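August 2022

Wash and shrinkage, bed linen and towelling, continued from the April pages

Picked this up again after the long gap. Yupin had kept the cut pieces flat in the drawer with the tissue between them, so nothing needed re-pressing before measuring. The marking pen lines have faded on the undyed cotton but can still be read under the lamp. I went over them with thread, one stitch at each corner, and will measure to the stitch from now on.

Cloths in this round:
Duangkaew plain weave, undyed
Duangkaew plain weave, printed (pigment print, one side)
Jalitz towelling, white, looped both faces
Brollilis shirting check, left over from the spring work

Lot 3052 is the printed one. Chaltu thinks the earlier lot was finished differently at the mill and I agree, as the handle is stiffer straight off the roll. Do not mix the two in the results table. I have put a red thread in the selvedge of everything from 3052.

Printed sheets are what most of the questions have been about. People put up with a plain sheet coming up short at the corners, but when there are characters all over it they see the pattern going out of line at the hem and bring it back.
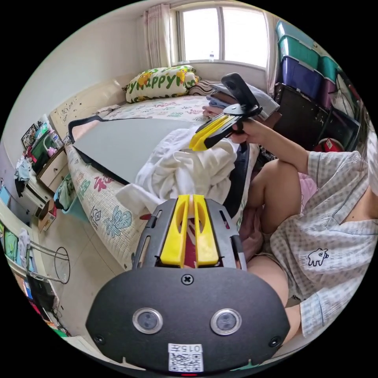 Method, as changed

Same machine as in April, drum no more than half full, made up with old cotton ballast. Mava liquid, one level cap, no softener. Last time Chaltu and I used different spin settings for two days before either of us looked at the sheet on the wall, and those figures are struck out. Slow spin for all pieces now.

Line dry indoors, pegged by the weft edge. Leave overnight before measuring. The towelling takes longer than that in this weather when the window is shut, so it goes on the rail nearest the door and gets its own time column.

Measure three places along the warp and three along the weft. Write down all six. Yupin found that my averages from the spring had been done in my head and two of them were wrong, so averages go in afterwards, on paper, by whoever did not do the measuring.

Results so far

Undyed plain weave: most of the shrinkage comes in the first wash, warp much more than weft. After 6 washes it has more or less stopped moving. This is what we expected from the finish and I don't think it needs any more runs.

Printed plain weave, lot 3052: slower to start, then catches up. The print side seems to hold the cloth a bit, and the piece curls towards the printed face while it hangs. It flattens under the hand. Colour on the ballast cloths: none that I could see. Yupin will check them by daylight.

Towelling is the awkward one. The ground shrinks and the loops stand closer, so the piece feels thicker and looks as though it has lost more than it has. Measuring it is a nuisance -- the edge rolls and the ruler sinks in. We lay a strip of card along the edge now and measure to the card.

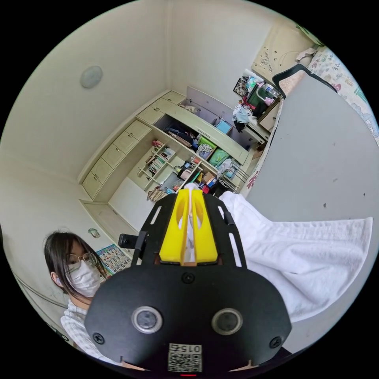

The hem tape on the towelling pulls in more than the cloth does. On the worst piece the hem is visibly tighter than the body and the corner cups. Chaltu unpicked one side and it lay flat again straight away, so the fault is in the tape and the loops have nothing to do with it. Ask Jalitz whether the tape is washed before it goes on. If not, we could pre-wash a length ourselves and sew up a pair for comparison.

Shirting check: I had not meant to include this, but it is useful for showing skew. The lines make it easy to see when the cloth has gone out of square. After wash 19 (carried on from the spring count) one corner is out by almost 3 mm over the length of the piece. The other pieces may be doing the same and we would never know from the edges alone.

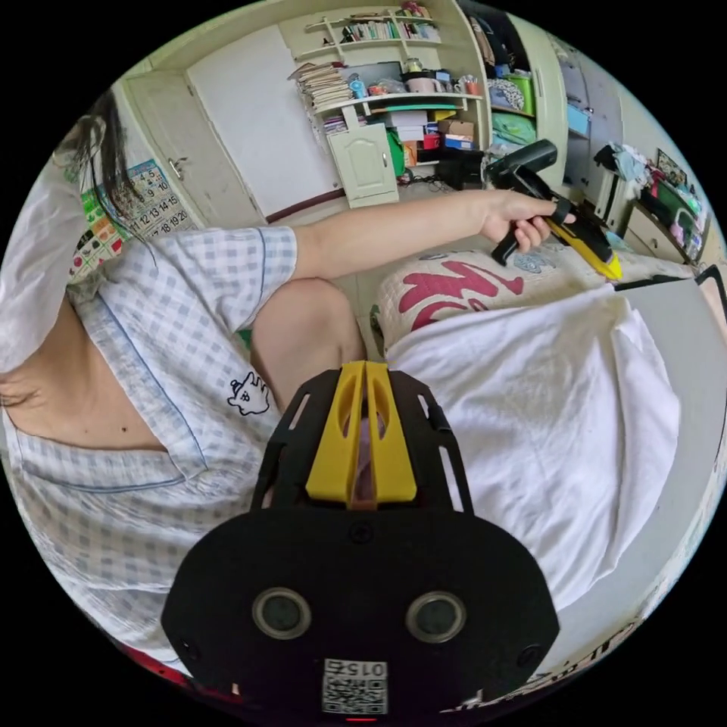
So for the next set, draw a square in the middle of every piece before the first wash and measure the diagonals as well as the sides. Yupin has made a template out of stiff card. It is in the drawer with the pens. Please don't cut against it.

To do:
Order more marking pens, the fine ones
Reply to Duangkaew about the finish on the older lot
Jalitz, hem tape (above)
Clean the filter before the next run, it was full of loop fluff
Chaltu to copy the struck-out figures onto a separate page so the table can be read

Printed piece B is still on the rail. Measure in the morning.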